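Section 4: Placing and Leveling the Scale

Read this section before you connect the Wustell bench scale to power. The scale is shipped with the pan and the transit screw packed separately from the base. Keep both until the set-up is finished.

4.1 Choosing a location

The scale has a capacity of 560 grams. At this capacity, small movements of air or of the supporting surface show up in the last digit. Choose a location that meets these conditions:

1. The surface is flat and rigid and does not flex when you lean on it.
2. The location is away from heating vents, open windows and doors that are used often.
3. No refrigerator, pump or fan stands on the same surface or touches it.
4. Direct sunlight does not reach the scale at any time of day.

Leave at least 200 millimeters of clear space on every side of the base. The power cord exits at the rear and must not be pulled tight or pinched against a wall.

NOTE: Rubber mats and cork pads are not recommended. They compress slowly under load and cause the reading to drift. 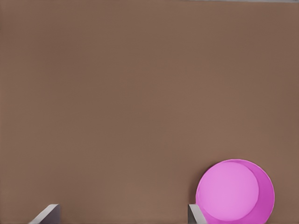

A remark sent in by the Hiltley branch on this point was that a thin mat had given them no trouble for light loads, and that the drift only appeared when a full container was left on the pan overnight. The recommendation stands for all loads. If a mat must be used for hygiene reasons, repeat the zero procedure in 4.4 before each weighing.

4.2 Removing the transit lock

CAUTION: Do not place the pan on the base while the transit lock is engaged. Pressure on the locked cell can damage it permanently, and this damage is not covered by the warranty.

1. Turn the base on its side. Do not turn it fully upside down.
2. Turn the red lock counterclockwise until it stops.
3. Return the base to its feet and set the pan on the center post.
4. Press lightly on the pan. It should move down slightly and return.

If the pan does not move, the lock is still engaged – remove the pan and repeat from step 1.

4.3 Leveling

The bubble level is at the rear left of the base. The two front feet are adjustable; the rear feet are fixed.

1. Turn both front feet fully in.
2. Look at the bubble from directly above the level.
3. Turn one foot out until the bubble is centered from left to right.
4. Turn both feet by equal amounts until the bubble is inside the ring.

Level the scale again whenever it is moved, even along the same bench.

4.4 Setting zero

Connect the Ranjbar power adapter supplied with the scale. Allow a warm-up time of 2 hours before the first zero. With the pan empty, hold ZERO until the display shows dashes, then release. Error code 676 means that the pan was loaded or moving during the procedure – clear the pan and start over.

Brultham Service Documents, revised 5/17/05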